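Shelf Liner, Contact Paper and Printed Panels: Measuring, Laying and Looking After Them

Updated August 8, 2025

These notes cover self-adhesive and loose-lay coverings for shelves, drawers, worktops and the walls behind them. They replace the old drawer liner page. Questions from readers are at the end.

Choosing the material

Three kinds are sold for household use. Self-adhesive vinyl has a paper backing and sticks to any smooth, sealed surface. Loose-lay liner has no adhesive and is held by its own weight or by a ribbed underside. Rigid panel is a printed sheet fixed with tape, clips or screws.

Use self-adhesive vinyl on worktops, table tops and open shelves that get wiped often. Use loose-lay liner in drawers, under the sink and anywhere the covering will be taken out for washing. Use rigid panel on walls that are not flat enough for vinyl. Vinyl follows every bump in the wall below it and shows it in side light.

Thin vinyl is easy to bend around corners but stretches when pulled. Thick vinyl lies flatter and resists scratches but lifts at tight curves. For a table top with square edges, buy the thicker grade. For a rounded edge, buy the thinner one and plan to replace it sooner.

Measuring

Measure the length and depth of each surface at both ends and in the middle. Old shelves are seldom square. Write down the largest figure for each direction and add an inch on all sides for trimming.

A printed pattern needs extra length. Find the repeat, the distance from one motif to the next identical one. Each strip after the first can waste up to one full repeat. Small scattered prints hide a poor join better than large ones. With a large round motif, decide where the whole ones will fall before cutting anything, and put the partial ones in the corners.

Buy all the rolls at once and check that the batch numbers match. Shades differ between batches, and the difference shows most on pale backgrounds.

Preparing the surface

1. Empty the shelf and remove old liner. Warm stubborn vinyl with a hair dryer on low and peel it back on itself at a flat angle.
2. Take off old adhesive with a citrus remover or rubbing alcohol. Test a hidden spot first. Alcohol clouds some finishes.
3. Fill dents and screw holes. Sand flush with 400 grit once the filler is hard.
4. Wash with dish soap and water, rinse, and leave to dry overnight.
5. Wipe with a lint-free cloth immediately before laying. A single crumb leaves a raised point that wears through.

Bare particle board must be sealed first. One coat of water-based sealer is enough. Fresh paint needs at least 2 weeks before vinyl goes over it, or the paint will come away with the vinyl later.

Laying self-adhesive vinyl

Peel back three inches of backing and fold it under. Set the exposed strip along the back edge and press from the center outward. Draw the backing away slowly with one hand and follow with a felt-edged squeegee in the other. Keep the strokes overlapping. Do not pull on the vinyl to straighten it. Lift it, go back to the last good line and lay it again.

Small air bubbles may be pricked at the edge with a fine needle and pressed flat. Large bubbles mean the sheet must come up.

At inside corners, where a table or shelf meets a wall, run the wall covering down first and let the worktop covering butt against it. A thin bead of clear caulk keeps crumbs out of the joint. At outside corners, make a single cut at 45 degrees and fold one flap over the other.

Trim with a new blade against a metal rule. Change the blade after every few cuts. A dull blade drags the print and leaves a white edge.

Mixing two prints

Two prints can be used together if they differ in scale and the backgrounds are close in tone. A large motif belongs on the wall and a small one on the surface used for work. Small prints also hide crumbs and light scratches. Keep strong reds off the worktop if the light over it is harsh.
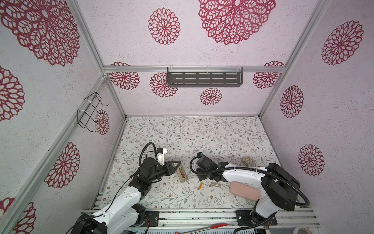
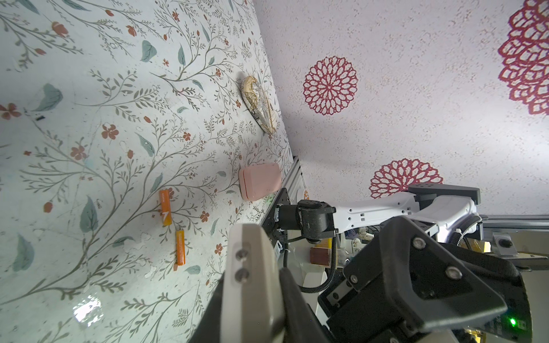
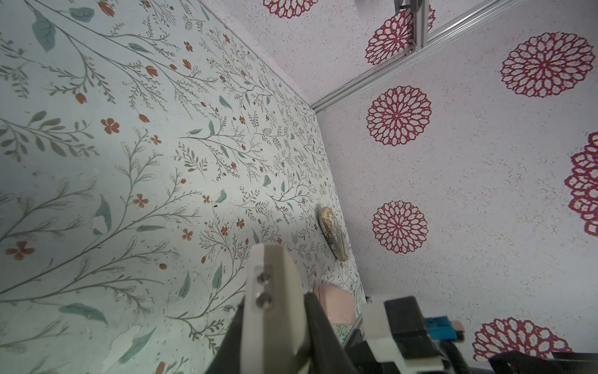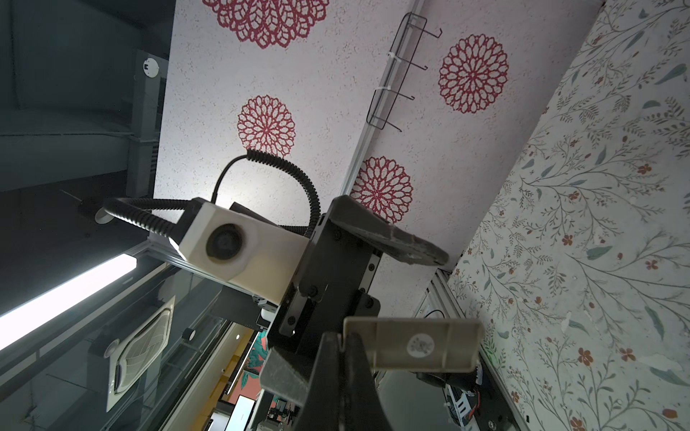 Cleaning

Wipe with a damp cloth and a drop of dish soap. Dry at once along the seams. Water that stands on a seam works under the edge and the adhesive turns milky.

Avoid scouring powder, green abrasive pads and melamine sponges. All three dull the surface, and on cheaper vinyl they remove the ink. For grease, use warm water with a spoonful of washing soda, then rinse. For ballpoint pen, dab with rubbing alcohol on a cotton swab and stop as soon as color shows on the cotton.

Turmeric, beet juice and hair dye stain permanently if left. Rub fresh spots with a paste of baking soda and water, leave it 3 minutes, and wipe clean.

Heat

Most household vinyl softens well below the temperature of a pan off the stove. Always use a trivet. Do not lay vinyl within six inches of a burner, inside a toaster oven cabinet or on a radiator shelf. Steam from a kettle will loosen the edge of a covering above it within a few months.

Repairs

Scratches that have not gone through the print can be left alone. Where the print is gone and the base shows, patch it.

Cut a piece from the leftover roll larger than the damage and line up the pattern over it. Tape it down. Cut through both layers at once with a sharp blade, following the outline of a leaf or petal where possible. Remove the patch and the damaged piece, clean the opening, and set the patch in. A cut that follows the drawing is much harder to find than a square one.

For lifted edges, clean under the flap with alcohol, let it dry, and apply a thin film of contact adhesive to both faces. Wait until it is tacky and press. Weight it overnight with a book wrapped in wax paper.

Keep at least two feet of every roll. Mark the inside of the tube with the room and the batch number.

Hanging shelves in front of a printed wall

Fix the wall covering before the shelf goes up. Cutting around brackets takes longer and leaves small slivers that curl. Mark the screw positions on masking tape and measure them from a corner, then drill through the vinyl at low speed so the bit does not wind it up. A dab of caulk behind each bracket seals the hole.

Perforated metal shelves do not need liner. If small items tip or fall through, cut a piece of loose-lay mesh to size and take it out for washing with the rest.

Storage of leftover material

Store rolls lying down, print side out, in a cool room. A hot attic sets the adhesive into the backing. Rolls stored in an unheated garage should be brought indoors a full day before use. Cold vinyl cracks along the fold, and a job planned for December goes better if the room has been warm since morning.

Reader questions

Violeta Ulloa asks whether vinyl can go over ceramic tile. It can, but the grout lines will show through. Fill them level with a skim coat first, or use rigid panel.

Imogen Heywood has drawer liner that slides forward every time the drawer is opened. Four small squares of double-sided tape at the corners will hold it. Keep the tape off the middle so the liner can be lifted for cleaning.

Tài Võ wants to remove vinyl from a rented kitchen without marking the doors. Use low heat and patience, and work from a top corner down. Leave any residue to soak under a cloth wetted with vegetable oil for an hour before wiping. Wash the oil off with dish soap.

Su-chen Fang asks how long a covered table top should last. With daily use and mild soap, about three years for the thick grade. The front edge goes first. Cover that edge with a separate narrow strip and it can be changed without lifting the whole sheet.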